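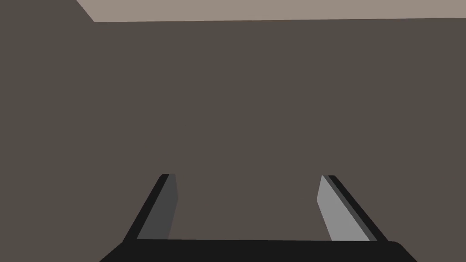
FROM THE KITCHEN

Slow-cooked white beans with tomato and dill

2019-05-27

The bean dish we served at the Brestum open evening brought in more requests than anything else on the table, so the recipe goes to all 2,746 subscribers this month. It feeds six as a main course with bread, or more if you put it out with other dishes.

You will need 400 grams of dried white beans, 600 grams of ripe tomatoes, two large onions, four cloves of garlic, a carrot, a bay leaf, a small bunch of dill, olive oil, sweet paprika, salt and a little red wine vinegar. Canned tomatoes work fine before the local ones come in. Drain off some of the juice first or the sauce will be thin.

Soak the beans overnight in plenty of cold water. Drain them, cover with fresh water in a large pot and bring to a hard boil for ten minutes. Turn the heat down, add the bay leaf and the carrot cut in half, and simmer until the beans are soft all the way through but still hold their shape. Older beans can take twice as long as new ones, so start tasting after 45 minutes. Save two cups of the cooking water and throw out the carrot and bay leaf.

While the beans cook, slice the onions thin and fry them slowly in four tablespoons of oil. Give them a full 20 minutes. They should be golden and sweet, with no dark edges. Add the chopped garlic and a tablespoon of paprika, stir for half a minute, then add the chopped tomatoes and a teaspoon of salt. Cook until the oil starts to show at the sides of the pan.

Mix the beans and sauce in a baking dish, pour in one cup of the saved water and bake uncovered at 350 degrees for an hour. Check it halfway. If the top looks dry, add more of the water – it should be loose when it comes out, and it thickens as it sits. Stir in the dill and 2 teaspoons of vinegar just before serving.

Readers in Gitov make this with smoked paprika and leave out the carrot. The Kurian version has a chopped hot pepper in with the onions and parsley in place of dill. Both are good. We tried it with celery once and would not do it again.

Leftovers keep four days in the refrigerator and are better on the second. The dish also freezes well without the dill.

The beans we used came from Birano, last October's crop. The shop there still has one-pound bags, and the next harvest will be on sale in the fall. Please bring your own jar if you are buying paprika, as they are out of bags.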